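A fruta que nunca amadurece

A fruta artificial voltou às mesas, às prateleiras e às cozinhas onde se cozinha a sério. Passei o mês de fevereiro a visitar quem a vende, quem a pinta e quem a junta em casa, e voltei com um saco de limões que não servem para limonada e de que gosto imenso.

Texto de Shahla Bahrami

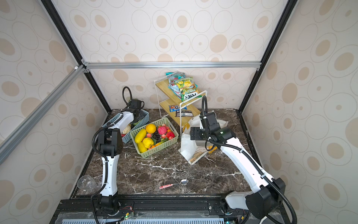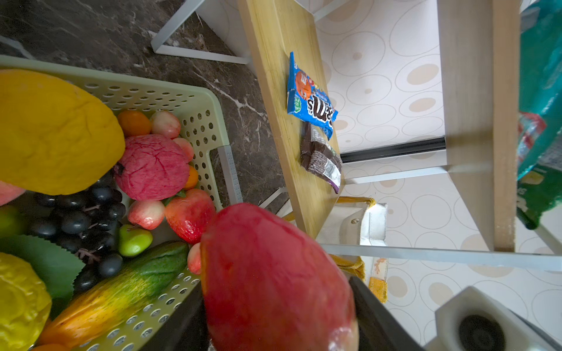 A minha avó tinha uma taça de vidro com três maçãs de cera e um cacho de uvas cheio de pó, e durante anos achei que a fruta falsa era aquilo: uma coisa triste em cima de um naperão. Mudei de ideias na primeira manhã desta reportagem, diante de um cesto cheio até acima. O segredo está na mistura, e um cesto verde-claro de plástico, com furos, faz mais por ela do que qualquer travessa de cristal. Reparem nas uvas roxas, tão escuras que obrigam tudo o resto a acender-se à volta delas, e nos pêssegos pequenos metidos onde sobrava espaço. Na segunda fotografia há até uma romã rosada com veios finos e um limão de casca rugosa! Pousado num tampo castanho-escuro de veios claros, o conjunto tem qualquer coisa de natureza-morta flamenga, mas com plástico de feira, e é essa combinação que me encanta.

Emiliano Iglesias vende fruta artificial há 20 anos numa loja estreita de Villanueva chamada Drumik. O catálogo tem 2000 referências, e ele parece saber de cor onde está cada uma. Pedi-lhe um marmelo e foi buscá-lo sem olhar para as etiquetas. «Toda a gente leva maçãs», disse-me, já em cima do escadote. «As maçãs são fáceis. Leve uma fruta que a obrigue a pensar no que é.» Acabei por comprar uma pitaia, que ele embrulhou em papel de seda como se fosse amassar-se no caminho.

Há fruta de cera, de vidro soprado, de papel machê, de espuma pintada, de plástico oco e de plástico maciço, e cada material tem os seus fiéis. A cera é linda e derrete no peitoril. O vidro apanha a luz como nada mais, mas numa casa com gatos é um adeus anunciado. A espuma é levíssima, boa para coroas e grinaldas, embora guarde a marca da unha de qualquer visita curiosa (todas as visitas experimentam, convém saber isto). O plástico tem pior fama e é, para mim, o mais divertido: aguenta cores que as outras técnicas não aguentam, lava-se no lava-loiça e sobrevive às crianças.

A superfície é que denuncia ou salva uma peça. Somtochukwu Onuoha pinta fruta para montras e sessões de fotografia culinária num atelier nas traseiras de um prédio, com as janelas viradas a norte, e começou por me tirar da mão um pêssego que eu achava perfeito. Faltava-lhe um lado pior. A fruta verdadeira apanha sol de um lado e sombra do outro, explicou, e por isso uma manga vermelha precisa de um rubor esverdeado numa das pontas, esbatido com esponja quase seca. Nos citrinos trabalha ao contrário: primeiro uma camada escura nos poros, depois a cor por cima, passada de raspão. Fiquei duas horas a vê-la estragar com imenso cuidado uma pera demasiado bonita.

Perguntei-lhe pelo brilho, que é a queixa de quase toda a gente. Uma cereja pode brilhar, uma ameixa não deve, um pêssego nunca. Quando a peça vem da fábrica lustrosa como um carro novo, uma demão de verniz mate resolve, e um pouco de pó de talco escovado sobre o verniz ainda pegajoso dá aquela penugem que faz apetecer passar o dedo. Já experimentei em casa. O primeiro pêssego ficou com ar de donut, o segundo está na minha estante e enganou o meu irmão.

E como se arruma um cesto? Emiliano enche o fundo com as peças feias ou repetidas e guarda as melhores para cima. Somtochukwu começa pela fruta mais comprida, deitada na diagonal, e deixa que as redondas encontrem lugar contra ela. Eu misturo as duas escolas. Ponho primeiro um melão ou uma manga alongada, depois as uvas ao meio, a cair um pouco, e só no fim as coisas pequenas e vermelhas, um morango, por exemplo, que chamam o olhar para onde quisermos. Uma folha solta de bordo recortado ajuda muitíssimo. E não tenham medo dos legumes! Um pepino entre laranjas tem graça, lembra um cesto de compras a sério, daqueles que se pousam na bancada antes de se atender o telefone.

O recipiente muda tudo. A Trosa, uma pequena marca de utensílios de cozinha, tem um cesto de arame branco que fica bem com citrinos e mal com tudo o resto. O vime é bonito, mas puxa para o piquenique. A madeira clara pede poucas peças e muito espaço entre elas. Continuo a preferir os cestos de plástico perfurado, em verde ou amarelo-pálido, dos que se compram para escorrer ou arrumar coisas na despensa: são honestos, levam muita fruta e deixam ver as cores pelos buracos.

Quem quiser ir mais longe tem a feira Pundesel, onde os colecionadores trocam peças antigas de mesa para mesa. Foi lá que conheci Unai Rivas, que só junta fruta de montra de mercearia, daquela que se pendurava em cachos por cima do balcão. Pagou 86 euros por um ramo de bananas dos anos setenta com um dos cantos roído e acha que fez um excelente negócio. Eu também acho. As bananas têm umas pintas castanhas pintadas à mão, cada uma diferente, e quem as pintou deve ter olhado durante muito tempo para bananas verdadeiras. Duas mesas adiante, Maximiliano Llorente vendia só pés e folhas, soltos, em caixas de botões, para quem tem uma tangerina careca em casa e quer devolver-lhe a dignidade. Trouxe um punhado.

Para a manutenção, pouca coisa. Água morna e uma gota de detergente no plástico, com uma escova de dentes velha para as rugosidades dos limões e para os intervalos entre os bagos. Pincel seco na espuma e no papel machê. A cera limpa-se com uma meia de nylon, conselho de Unai que segui com desconfiança e agora repito a toda a gente. E convém rodar as peças de vez em quando, trocar a de cima pela do fundo, tirar a romã e pôr o marmelo.

O meu cesto está na cozinha, ao lado do da fruta verdadeira. Ontem fui buscar um limão para o peixe e agarrei no errado.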